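Grade the Poster, Keep the Talk

Every February our department does the same thing. The second-years make posters, we pin them up in the long corridor outside the dissection lab, and the faculty walk past with clipboards looking stern. I've been on the clipboard side for a good while now, and I want to argue (gently, I still have to work here) that we're grading the wrong half of the exercise.

The rubric has 48 points for the poster itself. Layout, references, figure quality, whether the title fits on two lines. The conversation in front of it, where a student has to tell you why three papers on the same artery disagree with each other, gets 27. I've had students with a gorgeous poster who couldn't tell me what a cadaveric study was. I've also had one with a poster that looked like a ransom note, and she talked me through the sampling problems in her papers so well that I went back and reread one of them that evening. She got a lower mark. It still bugs me!

I know the counterargument, I've made it myself. A poster is a fixed thing, two people can look at it and more or less agree on a score, and talking favors the confident kids. Sure. But we examine by viva later in the course and everybody survives, so we clearly believe it can be done fairly when we want to.
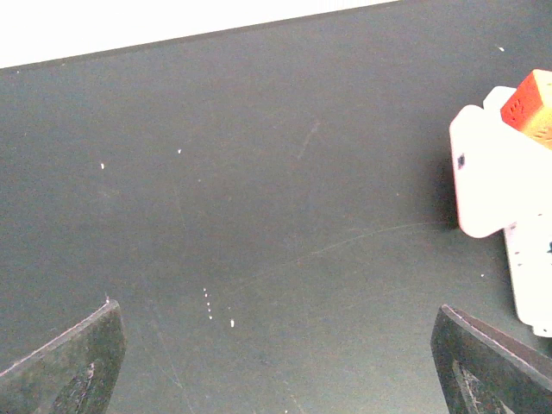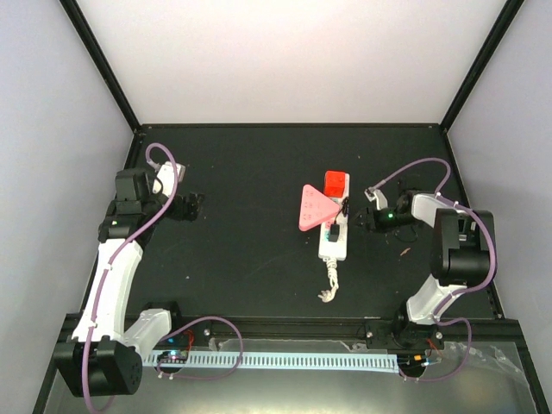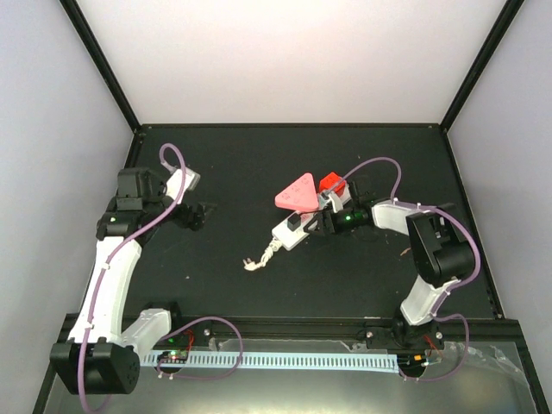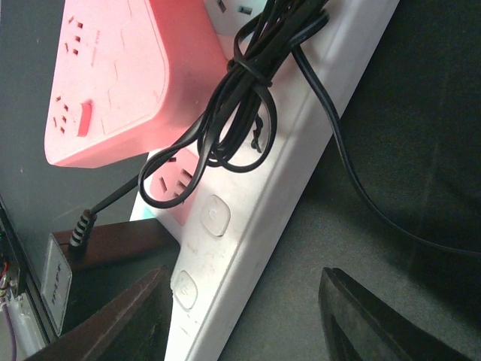
Two robot arms at a black tabletop, and in the last picture a pink power strip lying across a white one.

The other thing is the money and the hours. We now run the posters through Stevutel for the similarity check, then upload them to Kestska so the external examiner can see them, and each large print costs 600 out of a student's own pocket. For one morning in a corridor! A friend in physiology tells me they dropped printing entirely and use slides on a laptop, and the standard of the discussion went up, or at least there was more of it. I can believe that. When you haven't spent your weekend nudging text boxes around, you might get to the methods section.

So my suggestion for next year is pretty modest. Flip the two numbers. Let them bring a single printed page if they like, or a drawing, I don't care. Give each student a proper slot in Room 507 with a door that closes, instead of shouting over the trolleys. Put two of us in there and let us ask real questions: who was in this sample, what did they measure, would you trust it if you were the one holding the scalpel?

It'll take longer, and I can already hear the groaning about the timetable. I'd take an extra afternoon of that over another morning of checking font sizes, and I'd happily do the first batch myself.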